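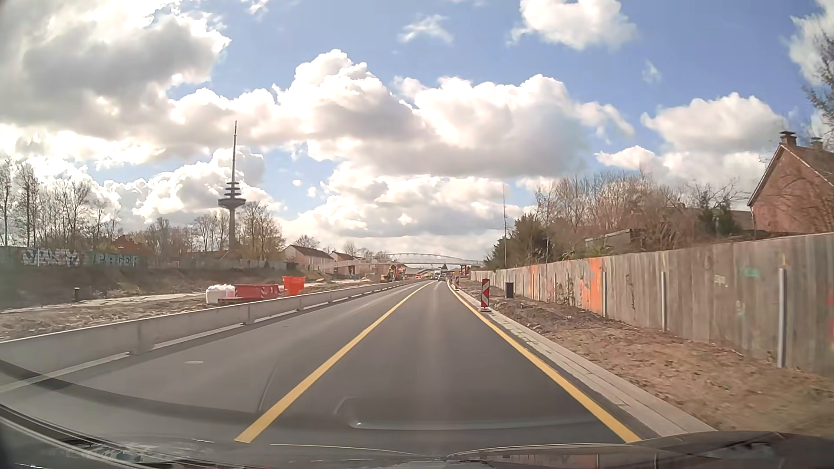 Noltora Community Choir and Drum Ensemble
Minutes of the spring general meeting, 2022-04-27

Chair: Holger Haugen

1. Minutes of the January meeting
Approved with one correction: the piece learned over the winter is in 6/8, as every drummer in the room was quick to point out!

2. Concert season
Holger opened with the news everyone had been hoping for – the hall in Tadthorpe has said yes to a full evening in the fall. It seats 294, our biggest room so far, and the sound in there is wonderful (several of us heard the Cunha Quartet play there and are still talking about it). The program will be half songs from the current songbook and half new material, with the drummers getting a long feature right before the break.

Agreed: two sets of 40 minutes. Doors at 7, music at 7:30.

3. Travel to Tadthorpe
Members will share cars. Drums and stands go in the Wenell van, which has to be loaded the night before. Drivers should allow extra time and be at the stage door by 4 for sound check.
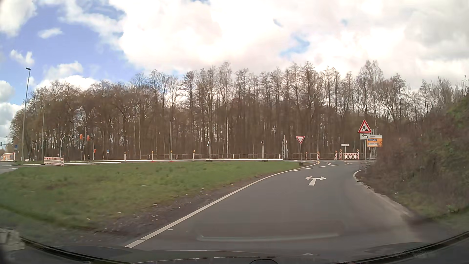
The road, with the junction ahead.

4. New repertoire
A really lively discussion. The altos want more call and response, the basses want anything with a tune in it, and both got their way: 11 songs are on the list to try out before summer. Lead sheets will be handed out at the next rehearsal. Holger will also record the drum parts at half speed so new players can practice at home.

5. Money
The account stands at $4000 after hall rent. Agreed to spend up to $600 on reskinning the two large drums and replacing the cracked bell. The sheet music order is on hold until the song list is final.

6. Membership
We now have 77 singing and playing members – a fantastic number, and the tenor section has finally grown! The beginners' drum hour before rehearsal will continue through June.

7. Any other business
Stage clothes: black with one bright color, same as last year. Lost property box to be emptied at the end of the month. A tuning fork and a single glove are still in it.

Action: Holger to sign the hall contract and send out the rehearsal dates.

Meeting closed at 9:10, followed by two songs.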